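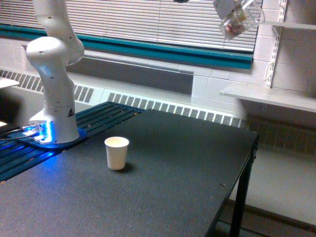
Hicham Tahiri reckons I've got it all backwards and that tea out of a paper cup is barely tea at all, that it tastes of the cup for the first half and of the bottom of the cup for the second, and that anyone with a cupboard full of mugs (he has seen my cupboard) should be ashamed of themselves. He left this under my last post at quite some length and I've been composing a reply in my head ever since, mostly while doing the washing up, so you can see which of us has the stronger case.

6 min read

39 comments

I do like a paper cup. I didn't always. When I was little they meant orange squash at somebody else's birthday party, and the squash was always too weak, and if you bit the rim (which I did, every time) it went to a sort of felt in your mouth and you had bits on your tongue until home time. Then for years they meant hospital waiting rooms and railway stations. I can't say when I came round to them but I suspect it was the winter I helped out with the Saturday teas in Gominthorpe hall, when the urn took forty minutes to boil and you were so grateful for anything hot that you'd have drunk it out of a flowerpot.

What I like is a plain one. White outside, pale cream inside, no writing on it, no little leaf telling me how good I'm being, a bit wider at the top than the bottom. Put one down on a black table and it looks marvellous, much better than it has any right to. I've eaten off oak and pine and a dreadful orange melamine thing that came with my first flat, and none of them ever set off a cup the way matt black does.

Which brings me on to black tables, and here I'm afraid I have to be less cheerful. Has anyone ever kept one clean? I mean properly clean, for longer than it takes to walk across the room and put the cloth away? I had a long chat with my sister about this in August (she has a black desk, bought in a fit of optimism) and we agreed that dust must simply prefer them. You wipe it, you stand back, it's lovely and dark like a pond at night, and by the time you've made your drink there are pale specks all over again as if somebody had been grating something over it. She used to follow hers round with a feather duster, and all that did was move the specks to the other end.

Several of you asked after the last post what I use, so I'll go through it properly.

First thing, brush before you wipe. I ignored this for years. If you go straight in with a damp cloth on a matt surface you make a thin grey soup of the dust and then spread it about, and it dries in arcs, and the arcs catch the light from the window every single morning at breakfast. I have a soft hand brush, the sort for decorators, and I take it from the middle outwards and let everything go on the floor. Yes, then you have to do the floor. I do the floor.

Then a cloth wrung out so hard it squeaks. Warm water, a drop of washing up liquid in the bowl, no more than a drop. I bought a bottle of Zirnum on a recommendation and I wanted very much to love it, it smells of pears, but on my table it left a bloom like you get on old chocolate and I had to go over it twice with plain water to get back to where I'd started. It's been wonderful on the bathroom tiles, so it hasn't been wasted. If yours has a shine to it you may do better with it than I did.

Then a dry cloth straight after, while it's still a bit damp. An old pillowcase is the best I've found. Tea towels shed, even the ones that swear they don't.

And then there's the matter of rings, and this is really where the paper cup earns its place in the post. A china mug has that unglazed foot on the bottom, and on a black table it leaves a pale circle and sometimes (if you are a slider, and I am married to a slider) a tiny scratch as well. A paper cup sits on a little rolled paper edge and slides about as harmlessly as a slipper. It'll still leave a ring if you've slopped, I won't pretend otherwise, but you can have that off with your sleeve.

Now for the case against, because Hicham isn't wholly wrong and he'd only write in again if I pretended he was.

They do go soft. I timed it, one wet afternoon when I ought to have been doing my accounts. I poured a Tidico cup full of freshly boiled tea, left it standing, and looked in on it every so often like a nurse. After 30 minutes it was perfectly all right, if you like tepid tea. After 90 the rim was still holding its shape but there was a give in the side that I didn't care for, and when I picked it up by the middle it went a bit oval and I got tea on my cuff. So drink up, would be my advice. I tried the same with a cheaper sort from the pound shop and that one was sagging well before the half hour. I stood it in the sink after that and went back to my accounts.

They're also very easy to knock over. A mug has some heft to it and will forgive an elbow. A paper cup with only an inch left in the bottom weighs next to nothing, and if there's a window open behind you then I'm sorry, it's on the floor. I keep mine well in towards the middle of the table now and away from the corners. You get used to reaching.

And you can burn your fingers. The double-walled ones are better for that but they're usually printed with something, and they don't stack as nicely, and I've already told you about my feelings on the leaf.

As for the waste, I know, I know. At home I use mugs nearly all the time, Hicham, I promise. The paper ones come out when there's a crowd, or when I'm painting, or when there's a job on and people want something they can put down anywhere without thinking whose grandmother it belonged to. I rinse them and use them again for seedlings in the spring, with a hole poked in the bottom with a pencil, and they last just about long enough to get a tomato plant going. The runner beans push through too fast and want something deeper. Sweet peas want something deeper still, so I save loo roll tubes for those, and there's a whole other post in that which I'll spare you until February.

On what to put in them, I've settled on strong tea, milk in last. Hajji do a loose breakfast blend that I'd happily drink out of anything, and it stands up to the papery taste (there is a papery taste, I'll give him that one too, though I think it's mostly in the first sip and goes off after that). Delicate teas are hopeless. I had a jasmine one once that tasted of envelopes. Coffee's fine. Hot chocolate is better than fine, it may even be an improvement on the mug, I think it's that thin rim. Soup I'd only do if you mean to stand over it and drink it briskly.

Oh, and before I forget, someone asked whether you can stop them sticking together in the packet. Roll the whole sleeve between your palms before you open it, as if you were warming up modelling clay, and they come away one at a time. My aunt did it with ice cream cones as well, and broke a good many of them.

I still have to sort out a proper felt pad for the vase, which has been leaving marks at the far end, and I've been meaning to try the black table with a runner down the middle, only I can't decide whether a runner would hide the dust or just give it somewhere nicer to sit. If you've got one, tell me what colour you went for. I'm leaning towards oatmeal. My sister says rust.

Shared 3848 times

Leave a comment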